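Surkport 커뮤니티 > 로봇·자동화 > 안전 및 운용 기준

의류 취급용 양팔 로봇, 작업 공간과 그리퍼 점검 기준을 어디까지 문서화해야 합니까

umali_2line

Umali 사업장에서 의류를 집고, 펴고, 옮기는 양팔 로봇의 운용 지침을 작성하고 있습니다. 기존 지침은 부품 이송용 단일 암 셀을 기준으로 작성된 것이고, 펜스와 인터록을 전제로 합니다. 이번 작업은 주거 공간에 가까운 환경에서 진행되며 고정 펜스가 없습니다. 대상물은 옷이고, 옷이 놓이는 면도 정반이 아니라 천을 씌운 푹신한 면인 경우가 많습니다.

초안은 2018년 3월 내부 검토에 올릴 예정입니다. 현재까지 정리한 내용은 다음과 같습니다.

위험성 평가의 절차는 ISO 12100을 따르고, 로봇 본체와 통합에 관한 사항은 ISO 10218-1, -2를 참조합니다. 사람이 같은 공간에 들어가는 구간은 ISO/TS 15066을 참고 문헌으로 올려 두었습니다. ISO 13482를 적용 대상으로 넣어야 하는지는 의견이 갈립니다. 가정용으로 출하하는 제품이 아니라 사업장 내 시험 운용이기 때문입니다.

확인하고 싶은 점은 다음과 같습니다.

작업면이 변형되는 경우 접근 높이를 어떤 방식으로 규정하는지 알고 싶습니다. 정반이라면 기준면에서 일정 높이를 하한으로 두면 되는데, 쿠션은 눌리면 기준면 자체가 이동합니다.

그리퍼 손가락의 점검 주기를 시간으로 정할지 파지 횟수로 정할지도 결정하지 못했습니다. 공급사 Muneo의 설명서에는 외관 점검을 하라는 문구만 있고 판정 기준이 없습니다.

작업 공간 바닥에 남아 있는 물건과 케이블의 취급도 문제입니다. 현재 지침에는 "작업 전 주변을 정리한다"는 한 줄만 있는데 감사에서 이 문장이 지적되었습니다. 누가 봐도 같은 판정이 나오는 문장으로 바꾸라는 요구입니다.

사내에서 유사한 지침을 운용하는 곳의 조항 구성을 알려 주시면 참고하겠습니다. 양식 전체가 아니어도 됩니다.

cell_guard77

펜스를 치십시오. 옷이든 금속이든 로봇 팔의 질량은 같습니다. 펜스가 없는 상태에서 지침 문장을 아무리 다듬어도 감사에서 다시 지적됩니다. 라이트 커튼이라도 넣고 정지 범주를 정한 다음에 문장을 쓰는 것이 순서입니다.

점검 주기는 저희는 교대마다 봅니다. 파지 횟수는 세지 않습니다.

umali_2line

의견 감사합니다. 펜스 설치는 검토했으나 작업 공간의 가구 배치를 유지해야 하는 조건이 있어 채택되지 않았습니다. 운용자는 팔의 도달 범위 밖에서 조작하고, 범위 안으로 들어갈 때는 보호 정지를 먼저 거는 절차입니다. 이 전제에서 답변을 구합니다.

doser_ops

Doser를 운용 기록 도구로 쓰는 조직에서 비슷한 지침을 관리합니다. 연성 물체 세션이 거의 2,000건 누적된 시점에 한 차례 전면 개정했고, 그때 바뀐 내용을 중심으로 적습니다. 적용 전에 귀사의 위험성 평가 결과와 대조하시기 바랍니다.

1. 표준의 적용 범위

위 답변의 펜스 권고는 틀린 말은 아니지만 유일한 방법도 아닙니다. ISO 12100의 위험 감소 순서는 본질적 안전 설계, 방호 및 보완 수단, 사용 정보입니다. 지침서는 세 번째 단계에 속하므로, 지침서 문장만으로 앞 단계의 공백을 메우려 하면 지적을 받습니다. 귀사의 경우 "범위 안으로 들어갈 때 보호 정지를 먼저 건다"는 절차가 사람의 기억에만 의존하는지, 기술적으로 강제되는지를 먼저 구분해서 써야 합니다. 강제되지 않는다면 잔류 위험으로 기록하고, 접근 감지 수단의 추가를 검토 항목으로 남기십시오.

ISO 13482는 개인 지원 로봇을 대상으로 합니다. 사업장 내 시험 운용이라면 적용 표준으로 선언하지 않고, 위험원 식별 단계에서 참고 목록으로만 사용하는 방법이 있습니다. 저희는 그렇게 처리했습니다. 적용 표준과 참고 표준을 한 표에 섞어 쓰면 나중에 적합성 주장을 한 것으로 읽힐 수 있으니 표를 나누시기 바랍니다.

2. 변형되는 작업면

높이 하한을 하나로 두면 두 가지 실패가 생깁니다. 하한이 높으면 얇은 옷을 집지 못해 운용자가 하한을 임의로 풀고, 낮으면 손가락이 쿠션을 누른 채 횡이동합니다. 후자가 더 나쁩니다. 손가락 끝이 직물 표면에 걸리면 손목 관절에 횡하중이 걸리고, 놓이는 순간 팔이 튑니다.

현재 저희 조항은 높이와 힘을 분리합니다. 하강 구간에서는 속도를 제한하고, 접촉이 검출되면 그 지점을 해당 시도에 한하여 기준면으로 간주합니다. 접촉 상태의 횡이동은 금지하고, 위치를 바꾸려면 먼저 상승합니다. 접촉 검출의 문턱값은 손가락 종류별로 따로 관리합니다. 수치는 팔의 기종과 손가락 형상에 따라 달라지므로 여기에 적지 않습니다. 귀사 장비로 측정해서 정하십시오.

같은 위치에서 파지가 연속 3회 실패하면 자동 또는 원격 조작을 중단하고 옷을 다시 놓습니다. 실패 원인이 무엇이든 동일하게 적용합니다. 예외를 허용하던 시기에는 운용자마다 판단이 달라 기록의 비교가 불가능했습니다.

3. 두 팔의 간섭

양팔 작업에서는 한 팔이 옷을 잡고 있는 동안 다른 팔의 이동 조건을 별도 조항으로 두어야 합니다. 단일 암 지침을 복사하면 이 부분이 빠집니다. 잡고 있는 팔을 유지측, 움직이는 팔을 이동측이라고 정의하고, 이동측은 유지측의 손목과 손가락을 가로지르지 않도록 했습니다. 양쪽이 동시에 같은 옷을 잡은 상태에서는 벌리는 방향의 속도를 낮춥니다. 옷감이 팽팽해진 뒤의 힘은 급격히 증가하고, 신축성 있는 허리 밴드나 목둘레는 놓칠 때 되튑니다.

정지 시의 거동도 정해야 합니다. 비상정지에서 그리퍼가 열리는지, 닫힌 채 유지되는지에 따라 옷과 주변 사람에게 미치는 결과가 다릅니다. 의류는 떨어져도 위험이 작으므로 대상물의 낙하보다 사람의 끼임 해제를 우선하여 평가할 수 있습니다. 어느 쪽이든 동력이 차단된 상태에서 끼인 부분을 푸는 수동 방법이 문서에 있어야 하고, 운용자가 실제로 해 본 기록이 있어야 합니다.

4. 손가락과 그리퍼 점검

시간 기준과 횟수 기준을 함께 두고 먼저 도래하는 쪽을 적용하는 것이 무난합니다. 저희는 연속 운용 40분마다 정지하여 외관을 확인하고, 횟수 기준은 Doser의 집계값으로 별도 관리합니다. 외관 점검이라고만 쓰면 판정이 갈리므로 확인 위치를 지정하십시오. 저희 점검표에는 손가락 끝의 둥근 부분, 안쪽 면의 홈과 구멍, 손가락이 본체에 결합되는 부분, 이렇게 3곳이 들어 있습니다.

끝부분은 거스러미와 마모를 봅니다. 장갑을 끼지 않은 손끝이나 얇은 나일론 천을 문질러 걸림이 있으면 교체합니다. 홈에는 실밥과 보풀이 끼므로 제거 후에 판정합니다. 결합부는 유격과 나사 풀림을 보되 반드시 정지 상태에서 합니다. 부품이나 배선이 노출된 부분이 있는 그리퍼라면 그 위로 실이나 단추, 지퍼 손잡이가 닿을 수 있는지 따로 평가하고, 필요하면 덮개를 추가하십시오. 의류 작업에서는 금속 장식이 뜻밖의 위치로 늘어집니다.

좌우 손가락은 한쪽만 교체하지 않습니다. 한쪽만 바꾼 뒤 파지 중심이 어긋났다는 보고가 반복되어 개정 때 추가한 조항입니다.

5. 작업 공간의 판정 문장

"주변을 정리한다"는 판정이 불가능한 문장입니다. 구역을 나누어 쓰는 방법을 권합니다. 작업면, 도달 범위 안의 바닥, 도달 범위 밖의 바닥으로 구분하고 구역마다 허용되는 것과 허용되지 않는 것을 씁니다.

작업면에는 해당 세션의 대상 의류만 허용합니다. 여러 벌을 겹쳐 놓는 과제라면 과제 정의서에 그렇게 적고, 그 외의 옷은 면에서 치웁니다. 도달 범위 안의 바닥에는 대기 중인 옷을 쌓지 않는 것이 원칙이며, 불가피하면 통 안에 넣습니다. 바닥의 옷은 보행 시 미끄럼 위험이 되고, 이동형 기대라면 바퀴에 말립니다. 기대어 세운 판재나 액자류는 팔이 스치면 넘어지므로 고정하거나 반출합니다.

케이블은 별도 조항입니다. 로봇 받침 옆 바닥을 지나는 케이블은 고리 모양으로 남겨 두지 않고, 덮개로 고정하거나 여분을 받침 쪽에 묶습니다. 팔에 붙은 케이블은 관절 전 범위를 저속으로 움직여 당김이 없는지 확인합니다. 세션 도중 전원이나 통신선이 빠졌을 때의 거동은 정지 시 거동과 같은 표에 기재합니다.

6. 표시등

표시등은 운용자가 상태를 오인하는 원인이 됩니다. 기계의 표시등 색은 IEC 60204-1을 따르는 것이 일반적이지만, 팔과 손목에 달린 링 모양 표시등은 제조사 고유의 의미를 갖는 경우가 많습니다. 녹색이 접근해도 된다는 뜻인지, 구동 전원이 들어와 있다는 뜻인지 문서에 한 줄로 고정하십시오. 두 팔의 기종이 다르거나 펌웨어가 다르면 같은 색이 다른 의미일 수 있습니다. 저희 지침은 표시등 색을 접근 허가의 근거로 사용하지 못하게 하고, 보호 정지 상태의 확인은 조작반 화면에서만 하도록 규정합니다.

7. 기록

시작 전 상태와 작업 중 상태를 각각 남깁니다. 손목 시점은 손가락 끝과 작업면의 관계를, 머리 쪽 시점은 양팔과 옷의 배치를 확인하는 데 씁니다. 한쪽 시점만 보존하면 사후 검토에서 간섭 여부를 판정하기 어렵습니다. 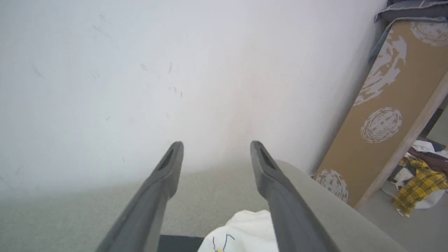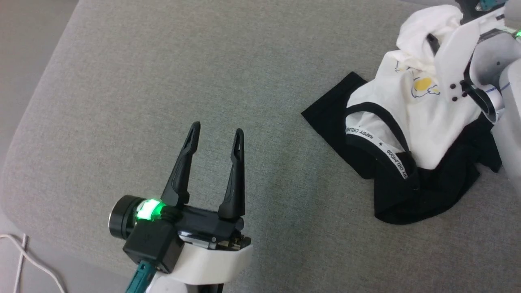 기록의 파일명에는 세션 식별자, 손가락 세트 번호, 지침 개정 번호를 넣습니다. 지침 개정 번호가 빠지면 어떤 규칙에서 수행된 세션인지 나중에 복원할 수 없습니다. Doser에서는 세션 생성 양식의 필수 항목으로 지정하면 누락을 막을 수 있습니다. 점검표의 판정란은 적합, 부적합, 해당 없음으로 한정하고 빈칸은 부적합으로 처리합니다. 자유 기재란은 판정란과 분리하십시오.

사람의 얼굴이나 문서가 시야에 들어올 수 있는 공간이면 보존 기간과 열람 권한도 같은 지침에서 참조해야 합니다. 이 부분은 귀사의 개인정보 담당 부서에서 먼저 기준을 받으시는 편이 빠릅니다.

umali_2line

구역 구분과 3회 실패 시 중단 조항은 초안에 반영하겠습니다. 높이 하한은 삭제하고 접촉 검출 기준으로 바꾸되, 문턱값은 Muneo 손가락으로 측정한 뒤 별표로 붙이려고 합니다. 손가락 양측 동시 교체는 예비품 재고 문제로 구매 쪽과 협의가 필요합니다.

추가로 하나만 확인합니다. 접촉 검출 문턱값을 변경했을 때 지침 본문의 개정 번호도 올리는지, 별표만 따로 개정하는지 궁금합니다.

doser_ops

별표만 개정합니다. 다만 세션 기록에는 본문 번호와 별표 번호를 모두 남깁니다. 문턱값을 올리는 방향의 변경은 위험성 평가의 재검토 대상이고, 내리는 방향은 승인자 확인만으로 처리합니다.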